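October, bench 2, 15:40

Lid handling again. Question for the month is still whether a machine can be left alone with the hob part of a meal: lid off, contents in, lid back on, pot where it was left. Total lid cycles logged on the Hosik routine now 1,338. Failures over the last 1,000 are at 40, and 6 of those needed a person to step in. The rest recovered on retry.

Sorted the 40 by cause. Most are reseating errors: the lid comes down a few millimeters out and rides up on the rim. From the force trace this looks almost the same as a good seat, so the routine reports success and moves on. Brzozowska threshold lowered twice, no real gain. Suspect the trace is the wrong signal for this and we need a height check after release.

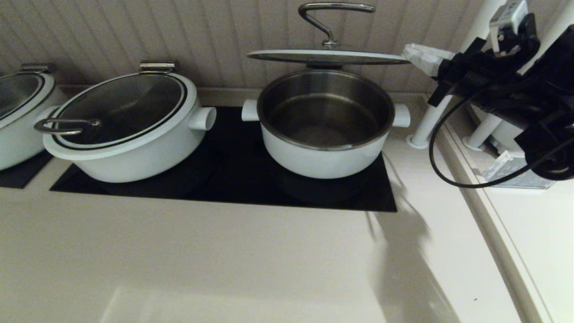

Lifting is the easy half. A handle that stands up from the center of the lid gives a clear target and the approach rarely needs correcting. Glass lids are worse for the depth estimate. Reflections off the glass shift the estimated plane and the planner then hunts for a second or two before committing. A black glass cooktop does the same thing to the base estimate. Tried masking the cooktop region in software. Helps, but it also hides the near edge of the pot on some approaches. Mask margin needs tuning.

Not tested yet: full pots, steam, anything greasy. All figures above are for empty pots with the heat off and should not be quoted to Mullillow as cooking results.

On chores in general, same view as last entry. Single steps on a known counter are good enough to demo. A whole dinner is not. At the present rate a meal with a dozen lid moves would go wrong too often for anyone to leave the kitchen.

To do:
Height check after release, then rerun the reseat set.
Mask margin, three values.
Ask Puvanmont for the older lid traces, same format if they have it.
Recheck wrist zero before the morning run.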